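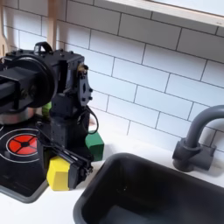 Toy kitchen with stovetop, sink and wooden blocks

05/11/2024

Readers of this blog will be aware that the toy library at Brescombe has revised its lending terms. I have belonged to it for 7 years and wish to set out my views on the changes.

The loan period has been extended from two weeks to 17 days. This is welcome, although the reasoning was not given in the notice sent to members. Large items, including play kitchens, workbenches and dolls' houses, must now be booked in advance and collected by car. Families who travel by bus from Roladthorpe will find this difficult, and I have written to Agathe Renaud to ask that delivery be considered.

The charge for missing parts remains unchanged. In June I returned a tea set without its sugar bowl and paid the fee in full. The bowl was later found in a wellington boot – the refund took 5 weeks to arrive.

I am less content with the new catalogue. Item 1103 is listed both as a farm and as a garage, and Damian Frei has confirmed that the matter is being looked into. Members are asked to check the label on the box before leaving the building.

Comments on the terms may be left at the desk. Mine have been handed in, together with the sugar bowl.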